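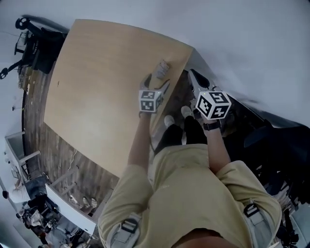 Open day at Netar: a lot of patience, not many robots

The flyer for the Netar open day in Kudthorpe promised "the robot workforce of tomorrow." What we got on May 20, 2022 was mostly people doing the robot's job for it, by hand, with a pair of grippers and a strap-on harness. I went along for this newsletter because several members had asked whether the firm's claims are worth taking seriously. My answer is maybe, in parts.

The method goes like this. An operator wears the straps like a backpack, holds a gripper in each hand and picks things up off a table. The printed squares on the white cubes let the software work out where each hand is. Do that enough times and, the company says, a machine can learn the motion. They call the software Plenarach and say it has been fed 700 recorded sessions so far.

I asked how many different objects those sessions cover. The reply was 29, and most of them are small and light. Anyone who has packed orders for a living will see the gap. Our members at the Kinyua depot deal with torn bags, wet cartons and labels that won't scan, and none of that was on the table.

We did get to see a robot arm run on what it had learned. It was in another room and we watched from behind a line of tape. It picked up a plastic cap and put it in a tray, slowly. On the next try it closed on air and a staff member reset it. The handout says the arm gets it right on more than 100 tries out of 151. I asked if that was on objects it had seen before and was told the full figures would be sent later. They haven't come.

To be fair, the staff were friendly and didn't dodge the question about wrists. Holding a gripper out in front of you for a whole shift looks tiring, and they said operators rotate through the work. They couldn't tell me how often, or what the job pays. I'd have liked less talk about tomorrow and more about that.

Netar plans another open day in Kudthorpe and says members are welcome. If you go, ask to see the arm handle something you brought yourself.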